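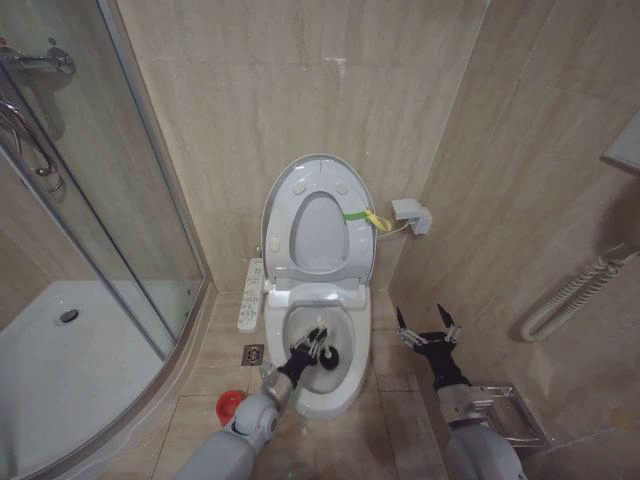
Are the advisory circles up and running at all 5 schools?

At four of them. Rarkenton Middle starts in the fall, reasons further down.

Peer Listening and Belonging Project, progress report
To: Raltunus Fund, schools desk
From: Darragh Phelan, project lead
2025-06-20

Short version first, I know you have a stack of these. Trained staff, trained students, ran circles in four schools, survey went out once instead of twice. Money is on track apart from sub cover. Want to talk about moving some of it, see end.

Staff training
42 teachers and aides through the two-day workshop. Target was 40-something depending on how you read the grant letter, so calling that met. Mix of homeroom teachers, bus and lunch aides, one school nurse. The aides were the best thing about it. They see the hallway stuff and the bus stuff and most had never been asked into a training before. Would put them in first next time, teachers second.

Day two ran long both times. Too much on policy, not enough practice on what to say when a kid tells you something at the door with 28 others walking in. Have cut the policy part down to a handout.

Student listeners
160 students signed up across grades 6 to 8, which was more than we had adult leads for. We took all of them and doubled up the groups. Not ideal. Some groups at Skono Street had one adult to cover two rooms and the kids noticed. Sessions there were shorter than planned up to spring break, then back to normal once Ms. Hallgrímsson's prep period got moved.

Things the students asked for and got: a say in who is in their circle, no posters with their faces on them, a way to pass without explaining. Asked for and did not get: phones out during check-in, snacks every week (we do every other).

Reporting box
Paper box and online form both live since February. Paper gets used more, which surprised the principals and not the kids. Every slip is read by two adults the same day and goes to the counselor if there is any question at all about safety. We had one stretch where slips sat over a long weekend. Fixed, there is now a named backup at each school, list is with the counselors.

Please don't read slip numbers as bullying going up. A lot of it is seating, group work, who got left off a chat. Worth having, but it needs sorting before anyone puts it in a chart. I'll send the sorted version when its done, not before.

Survey
Fall survey went out and came back fine. Spring one did not go out. It landed on top of state testing and three principals said no to the window I offered, I should have asked sooner. So there is no before and after this year and I am not going to pretend there is one. Plan is to run it in the first weeks of school and again before winter break, same questions.

Rarkenton
Lost their counselor mid-year and the sub contract took a long time. Principal still wants in. Two of their teachers came to the training anyway and have been sitting in on circles at Skono Street, so they are not starting cold. New counselor starts in August, I meet her the week before students are back.

Families
One evening per school. Turnout ok at two, thin at the other two. Interpreters booked for all four, used at three. Parents mostly wanted to know what happens after a report is made and how fast they get a call. We wrote that up on one page and it has gone home in backpacks. Translated copies are still with the district print shop.

Budget
Training and materials under. Sub cover over, mostly the second workshop. Family nights about even. I'd like to move what's left in materials to sub cover and keep the Rarkenton money whole for fall. Need a yes in writing before the books close on our side, email is fine.

Next
Finish sorting the slips
Adult leads for the doubled groups, need names by mid August
Survey dates agreed with all the principals before they they leave for the summer
Short refresher for aides, paid time, half a day

Receipts and sign-in sheets to follow in a seperate email, the file was too big.

D. Phelan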